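Ticket: la lavadora no centrifuga con prendas de abrigo
Producto: Etim (carga frontal)
Abierto por: Joaquín Gallardo
Atiende: Birutė Sepp, soporte de Nasordale
Estado: resuelto

Joaquín Gallardo, 9:20
¡Hola, equipo! Antes de nada, me encanta esta máquina. La compré de segunda mano, venía con el manual entero (¡con esquemas!) y llevo meses lavando de todo sin una sola queja. Pero desde el domingo hace una cosa rarísima: lava bien, desagua, empieza a girar para centrifugar, se para, recoloca la ropa, vuelve a intentarlo y al final termina el programa con la ropa chorreando. No sale ningún código de error en la pantalla.

Lo que he probado hasta ahora:
- Limpiar el filtro de la bomba. Salió una horquilla y bastante pelusa. Sigue igual.
- Programa de solo centrifugado con el tambor vacío. Perfecto, sube de vueltas y suena como un avión.
- Programa de algodón con toallas. Perfecto también.
- Programa delicado con un forro polar y nada más. Falla siempre.

Birutė Sepp, 10:05
Buenos días, Joaquín. Qué gusto recibir un ticket con las pruebas ya hechas. Si centrifuga en vacío y con toallas, podemos dejar la bomba y el motor para el final. Me huele a detección de desequilibrio. ¿Me dices a qué temperatura lavas, cuántas vueltas tienes seleccionadas y si la máquina está nivelada? Con un nivel de burbuja encima, primero de lado a lado y luego de delante atrás.

Joaquín Gallardo, 11:40
30 grados, delicado, y las vueltas que trae el programa por defecto. No las he tocado nunca. El nivel: de lado a lado, clavado. De delante atrás se va un poco hacia la puerta. ¡No lo había mirado en la vida! El suelo del lavadero tiene caída hacia el desagüe, ahora que lo pienso.

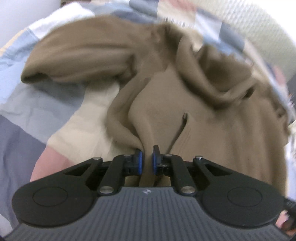
El desequilibrio es de las averías más bonitas que hay, porque casi nunca hay nada roto. La máquina hace un giro de prueba, nota cuánto se mueve el tambor y decide si sube de vueltas o vuelve a repartir la carga. Con varias toallas el peso se reparte por todo el tambor; con una sola prenda gruesa se queda todo en un lado. Un forro polar marrón como el de la foto, extendido sobre la colcha de patchwork, parece que no pesa nada, pero empapado y hecho una bola ya es otra historia. Si encima el aparato se inclina hacia delante, el margen se acaba enseguida. (Birutė, 12:10)

Pasos que te propongo, en este orden:
1. Desenchufa, cierra el agua y afloja las contratuercas de las patas delanteras.
2. Sube las dos por igual hasta centrar la burbuja y aprieta las contratuercas contra la carcasa.
3. Empuja en diagonal desde las esquinas de arriba. No tiene que cojear.
4. Repite el delicado con el forro y dos toallas medianas de contrapeso.
5. Si falla, lanza el modo de diagnóstico y apúntame el valor que aparece al terminar.

Joaquín Gallardo, 16:30
¡Vamos avanzando! Patas ajustadas (una contratuerca estaba suelta del todo, giraba con dos dedos). Con las toallas de contrapeso centrifuga a la primera. Con el forro solo, lo consigue al tercer intento, pero sale más mojado de lo que me gustaría. El diagnóstico da 395. ¿Eso es mucho?

Birutė Sepp, 16:55
Es alto, pero dentro de lo admisible en ese modelo. Me queda una duda: ¿qué versión de la placa tienes? Está en el mismo menú, dos pantallas más adelante. Y otra: ¿usas suavizante con el forro?

Joaquín Gallardo, 17:15
Versión 11. Y sí, suavizante, un tapón bien generoso. ¿Mal?

Birutė Sepp, 17:40
La placa está al día, estupendo. El suavizante te lo quitaría en los tejidos polares: deja residuo en la fibra y no le hace falta. Pon también un aclarado extra la próxima vez, a ver si sacamos lo acumulado.

Joaquín Gallardo, 20:05
Hecho: sin suavizante, aclarado extra, dos toallas. ¡Ha salido casi seco! He puesto además las almohadillas antivibración Atent que tenía guardadas en el trastero y he vuelto a nivelar encima de ellas. El diagnóstico ha bajado, aunque se me ha olvidado apuntar el número, perdón. Por mí se puede cerrar.

Birutė Sepp, 20:20
¡Qué alegría! Vuelve a pasar el nivel después de unos cuantos lavados, que las almohadillas nuevas ceden un poco. Cierro como "nivelación y carga única". Si reaparece, responde a este mismo hilo y se reabre solo.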